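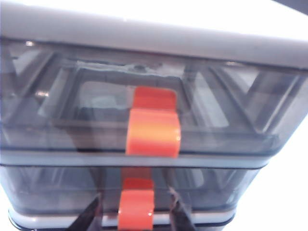

Kategorie: Ordnung & Kleinteile

03.10.2025

Den Schubladenturm habe ich im September gekauft, nachdem das alte Regalfach unter dem Schreibtisch endgültig unbrauchbar geworden war. Kunststoff, hellgraue Deckplatte, Fronten rauchig getönt und durchscheinend, orangefarbener Griff. Der Händler führt die Serie unter dem Namen Canix. Kurzfassung für alle, die nur deswegen hier sind: brauchbar, mit Einschränkungen bei der Belastung.

Zur Front. Durch die Tönung erkennt man Umrisse und Streben im Inneren, Beschriftungen dagegen nicht. Wer seine Kleinteile von außen identifizieren will, muss also Etiketten kleben. Ich verwende ein mattes Band mit 12 mm Breite und setze es links neben den Griff. Auf der glatten Fläche hält es nur, wenn man vorher entfettet. Isopropanol auf einem fusselfreien Tuch genügt. Von Aceton rate ich ab, die meisten transparenten Kunststoffe nehmen das übel.

Der Griff steht deutlich vor und ist gewölbt. Man kann ihn mit zwei Fingern von unten fassen, auch mit Handschuhen. Nachteil: Er braucht Platz nach vorn. Bei mir steht der Turm in einer Nische neben der Tür, und die ersten Tage bin ich regelmäßig mit dem Hosenbein hängen geblieben. Jetzt ist er eine Handbreit nach hinten gerückt.

Belastung: Laut Beipackzettel ist mit 3 kg pro Lade Schluss. Ich habe mit der Küchenwaage nachgemessen, was tatsächlich hineinkommt. Eine Dose Holzschrauben wiegt bei mir etwa 400 g, davon passen mehrere nebeneinander, und dann ist die Grenze schneller erreicht als das Volumen. Bei voller Lade hängt der Boden vorn minimal durch und der Auszug läuft rauer. Schrauben liegen deshalb unten, oben nur noch Leichtes: Kabelbinder, Schrumpfschlauch, Filzgleiter, Ersatzdichtungen für den Wasserhahn.

Zum Vergleich das ältere Modell von Lyimo, das ich in der Abstellkammer habe. Die Laden sind dort komplett undurchsichtig und laufen leichter, dafür fehlt ein Anschlag. Zieht man zu weit, liegt alles auf dem Boden. Das ist mir zweimal passiert, beide Male mit Unterlegscheiben. Der neue Turm hat einen Anschlag, den man nur durch leichtes Anheben überwindet. Für die Reinigung reicht das.

Unterteilung: Ab Werk war bei mir keine dabei. Ich hatte zunächst die Einsätze von Arel im Auge, die sind in der Tiefe allerdings zu lang und müssten gekürzt werden. Im Moment stehen leere Teedosen ohne Deckel in der Lade. Optisch kein Gewinn, aber sie lassen sich einzeln herausnehmen und auf die Werkbank stellen. Streifen aus Antirutschmatte darunter verhindern, dass beim Öffnen alles nach hinten wandert.

Zur Deckplatte: glatt und matt, ohne umlaufenden Rand. Runde Teile rollen also herunter. Ich lege dort nur Papier und den Messschieber ab. Staub ist auf dem hellen Grau kaum zu sehen, Graphit vom Bleistift sofort. Geht mit Spülmittel weg, Scheuermilch würde die Oberfläche vermutlich polieren.

Offen ist noch die Sortierung der Metrischen. Bisher trenne ich nach Durchmesser, was beim Suchen nach einer bestimmten Länge wenig hilft. Demnächst probiere ich es mit Länge als erstem Kriterium, zunächst nur für M4 und M5. Die Muttern bleiben vorerst in der Dose.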